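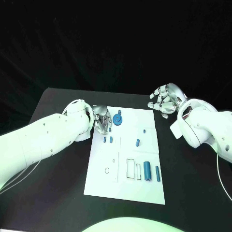 Pulton, Wednesday, April 16, 2025

Reviews > Kits and Bench Stuff > Small Parts

Print this page | E-mail this to a friend

Multent peg and pulley set, the blue one. Quick write-up as I'm off to Gillies before they shut.

Small parts. Properly small. A toothed pulley with a raised hub, little pegs, short cylinders. The blue is a good choice, shows up a treat on white paper and not bad on a dark table either. Drop one on a patterned carpet and good luck.

The sheet is plain white, marked into sections. Lines are too faint for my liking, I went over mine in pencil. Wants taping down at the corners aswell. Cylinders stand up fine on a flat top but knock one and it rolls. Lost 2 under the radiator the first night.

Paid over 200 for the full set with the board. Ailsa MacAulay got hers for 174 in the Ustness sale, so shop around. Mine took 4 days to come, box a bit crushed, nothing missing.

The board is where the money goes. White, rectangular, small fixtures mounted on it, and it feels solid. You can press down on a blue part without the whole thing skating off. Pegs are snug, one was too snug and I had to work it in and out a few times before it behaved. Under coloured light the blues get harder to tell from each other, so stick a normal lamp on if your going to be fussy about it.
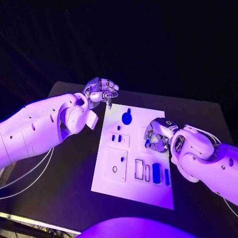
Worth it?

For the board, yes. Paper sheet on its own, no. Spares are dear and you can't buy the pulley seperately, which is daft. Blair Menzies keeps his in a lidded tub and I'd do the same. Will update in May once it's had some proper use.

Greer MacLeish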